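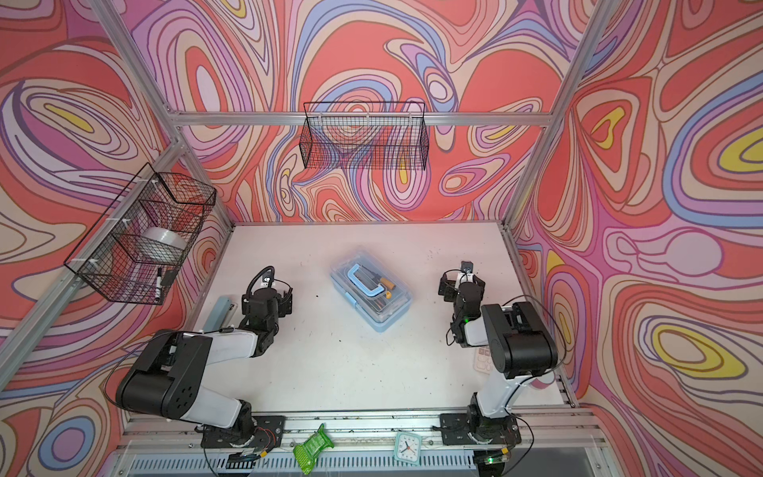

Plateau blanc mat marqué par des rayures grises : nettoyer, poncer ou remplacer ?

Posté par atelier_nord dans Mobilier et agencement

Bonjour,
Je cherche un avis technique sur un plateau de table de travail blanc, finition mate, acheté d'occasion avec son piètement chez un revendeur de mobilier de bureau. La référence au dos de l'étiquette est Dundwood 154, je n'ai rien trouvé de plus précis. Dimensions : 160 x 80, chant droit.

La surface présente deux types de défauts :
- des traces grises, allongées, qui ne s'accrochent pas à l'ongle ;
- des rayures fines, visibles surtout en lumière rasante, dont quelques-unes s'accrochent légèrement.

J'ai essayé l'eau savonneuse, puis le vinaigre blanc dilué. Résultat nul sur les rayures, très partiel sur les traces grises. Un vendeur en magasin m'a conseillé un ponçage au grain 400 suivi d'un vernis. Je me méfie, car je ne sais pas si le plateau est laqué, mélaminé ou stratifié, et je n'ai pas envie de traverser la couche décor.

Comment identifier le matériau sans le détruire, et que peut-on récupérer sur ce type de surface ? Le plateau sert à la découpe de papier et à de petits montages, l'aspect n'a pas besoin d'être parfait. Il me faut en revanche une surface plane et facile à essuyer.

Merci d'avance.

Fragkou

Ne poncez pas avant d'avoir identifié le revêtement. Sur un mélaminé, le papier décor imprégné est très mince et le grain 400 le traverse vite, surtout près des chants. Sur un stratifié, la marge est un peu plus grande mais le ponçage détruit la couche de surface, qui devient poreuse et se salit en quelques semaines.

Pour l'identification, retournez le plateau et regardez un perçage d'origine (fixation du piètement ou passe-câble). Un stratifié collé montre une ligne sombre ou brune distincte entre le décor et le support. Un mélaminé ne montre presque rien, le décor se confond avec le panneau. Une laque forme un film homogène, souvent arrondi sur l'arête, et le chant est alors de la même matière que la face, sans joint. 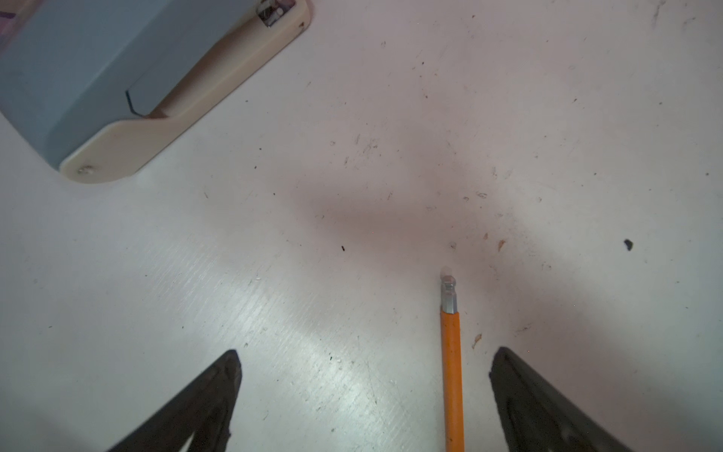

Pour les traces grises, il s'agit le plus souvent d'un dépôt et non d'un enlèvement de matière. Un objet métallique tendre (aluminium, laiton) frotté sur une surface minérale ou chargée y laisse du métal, comme un crayon sur du papier. L'eau savonneuse n'a aucun effet dessus. Procédure :

Dépoussiérer au chiffon microfibre à peine humide. Les particules dures restées sur le plateau feraient de nouvelles rayures.
Éponge mélamine humide, pression faible, mouvements droits. Essai préalable sur 2 cm² dans un angle.
Rincer, sécher.
S'il reste des traces, alcool isopropylique sur chiffon blanc. Si le chiffon se colore en blanc, arrêter immédiatement : c'est une laque et elle se dissout.

L'éponge mélamine est un abrasif fin. Sur une finition mate, elle peut créer une zone satinée visible sous certains angles. Il vaut mieux traiter toute la surface de façon régulière que trois points isolés.

Quant aux rayures qui accrochent l'ongle, elles sont définitives. On peut les atténuer à la cire de rebouchage blanche, mais elle ne tient pas sur un plan où l'on découpe. Je les laisserais.

Jodham

J'ai eu le même souci sur un bureau, j'ai mis du dentifrice et c'est parti. Sinon il y a les adhésifs blancs en rouleau, on recouvre tout et on n'en parle plus.

visia_19

Le dentifrice est un abrasif de granulométrie inconnue, à éviter sur du mat. L'adhésif se coupe dès le premier passage de cutter, donc mauvaise solution pour de la découpe.

D'accord avec Fragkou pour le reste. Deux compléments.

Le vinaigre, même dilué, n'apporte rien sur un dépôt métallique et peut faire gonfler un chant mal collé. Vérifiez les quatre arêtes, en particulier celle du devant : si l'ongle passe sous la bande, recollez à la colle contact avant tout nouveau nettoyage humide.

Pour l'usage décrit, posez un tapis de découpe sur la zone active et cessez de traiter le plateau. Si vous tenez à le remplacer, prenez un stratifié compact ou un stratifié haute pression sur panneau, en décor légèrement texturé. Le blanc lisse mat est la pire finition pour les marques de métal — un gris clair les masque beaucoup mieux à résistance égale.

atelier_nord

Vérification faite au passage-câble : ligne brune nette, donc stratifié. L'éponge mélamine a enlevé la majeure partie des traces grises, l'alcool n'a pas coloré le chiffon. Une légère différence de brillant reste visible côté fenêtre. Je commande un tapis de découpe et je garde le plateau.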